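Ticket: label printer skipping every other label, Grorkton site
Product: Zukero desktop label printer
Status: open, waiting on part
Priority: high

Problem
Prints one label, feeds one blank, prints one, feeds one blank. Started after the August roll change. Small tube labels only. The wide shipping labels print fine on the same machine.

Tried so far
- Power off, 6 minutes, power on. No change.
- Ran gap calibration from the front button. Fed 13 labels, stopped, error light off. Next job skipped again.
- Cleaned the sensor window with a dry swab. Lot of paper dust came off. No change.
- Swapped USB cable. No change, didnt expect any.
- Reinstalled driver. Page size had gone back to default, fixed it. Still skips.
- Old roll from the back cupboard: prints perfect. So it's the roll or how the printer reads it.

Update, 10:40
Compared the two rolls. New ones are from Marino, backing paper is thinner and the gap between labels is narrower. Sensor probly can't see the gap. Set media type to "gap" by hand instead of auto, dropped sensitivity two steps. Got 6 good in a row then it skipped again. Better but not fixed.

Update, 1:15
Tried "continuous" mode with fixed length. Prints every label but creeps down a hair each time, by the end of a short run the text is over the edge. Not usable for barcodes. Put it back to gap.

Also darkness was set way too high, somebody's old fix I guess. Turned down to default. Barcodes scan first try now.

Tube rack on the bench, both shots:

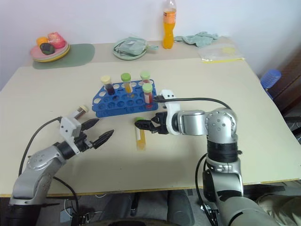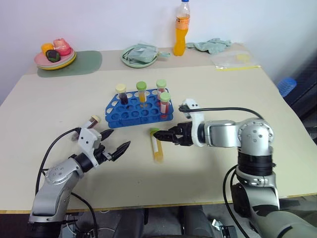 Called Ceredgate support. They say older sensor boards have trouble with thin backing, they're sending a replacement. No charge. Asked for tracking, nothing yet.

Until then:
- Use the old stock for tube labels. 600 left on the open roll, don't waste them on test prints.
- Do NOT hit auto calibrate, it wipes the manual settings.
- Batches over 100, send to the upstairs printer. Pick the tube template or it comes out sideways.

Still need to find out if Marino will take the unopened rolls back. Box is under the desk with the packing slip taped on. Leaving ticket open til the board is in and tested.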